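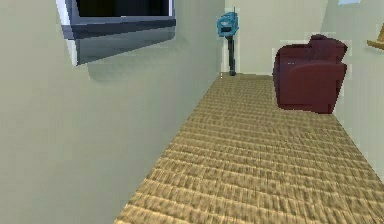
Pralar lounge room, rendered. Armchair to the right, television on the left wall.

Pralar: simulated lounge rooms for tidying tasks

Welcome, and thank you for opening the README before the download, which we know is a lot to ask. Pralar is a set of simulated episodes of clearing and tidying in small furnished rooms. We made it at Prorkport for our work with the housekeeping staff at Tresavdale, a residential hotel where long-stay guests share lounges on every floor. The staff asked for help with the part of the shift that goes into walking the lounges and picking up what people leave behind, and this data is how we started.

I (Rutilio Figueroa) maintain the files and wrote most of what follows, with many corrections from people who know the rooms far better than I do.

What's in it

There are 400 episodes for training and 175 held out for testing. Each one takes place in a lounge with carpet and a few pieces of furniture, and each comes with rendered views, the task given in a short sentence, and a log of the actions taken. Tasks are small on purpose: find the thing, go to it, bring it to the collection point, or leave it alone if it belongs in the room. That last kind matters more to the staff than we first understood, and we've added a good number of them since June.

The rooms are simple. Walls are plain, edges are a bit jagged, and the carpet texture blurs when you get close to it. We kept things light so that the whole set could run on the office machines at Tresavdale overnight — the manager there wanted to be able to show it to her own people without calling us every time.

How the tasks were chosen

We spent the early mornings walking the floors with the housekeepers and writing down what they did, in their words. A lot of it was never going to be a job for a machine. They notice that a guest hasn't come down for breakfast, or that a chair has been moved closer to the window and ought to stay there. We wrote those things down too, and they are in the file called notes_from_the_floor, which I'd encourage you to read even if you only came for the episodes.

What we took from the walks was the picking up: bottles, cups, newspapers, the occasional slipper. An object left out on the carpet is a nuisance to bend for at the end of a long shift, and several of the staff told us their backs would be glad to see the end of it. So the small-object tasks come first in the folder, and they get the most variety in where things are placed and how near they are to the viewer when the episode begins.

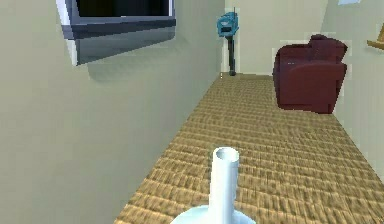
Yolotzin Ochoa: I don't mind a machine doing the bending. What I want to know is who decides what my hour goes to once it's free. If it goes to talking with guests and doing the rooms properly, good. If it means one less person on the late shift, then please say so before it arrives and let us talk about it.

Her comment came in on the first draft of this card and we've left it where she put it. The answer agreed at Tresavdale is in the staffing note that ships with the data. In short, hours are not to be cut during the trial, the freed time goes to room work and guests, and the housekeepers pick which lounges are included. They can also take a lounge out again without giving a reason. I can't promise what another workplace will do with the same files, but I'd ask you to have that conversation early, with the people on the floor in the room.

What changes on the shift

The planner trained on this data is called Mansour, and it will need looking after. Someone has to empty the collection bin, check the list of things it wasn't sure of, and put right what it got wrong. We had pictured that as a job for us. The housekeepers would like it to be theirs, paid as its own duty and with training time in the schedule, and that is now the plan.

The list of unsure items is kept short by design. In the first version it ran to 500 entries after a week of simulated nights, and everyone who saw it laughed, then asked us kindly to go away and fix it. The current setting stops at 41 and asks for a person.

Known limits

No people appear in any episode, so please don't use Pralar to judge how a machine behaves around guests. Lighting is even and soft, and real lounges have lamps and late sun. Objects very close to the viewer can run past the bottom of the picture, and we've kept those episodes in. Furniture is sometimes only partly in view as well, mostly shelves and things hung high on the walls.

Using and citing

Free for research and for workplace trials. Keep the staffing note and the notes from the floor together with the episodes if you pass them along. Corrections are welcome through the project page, and I do read them, though usually in the evening and sometimes a week behind.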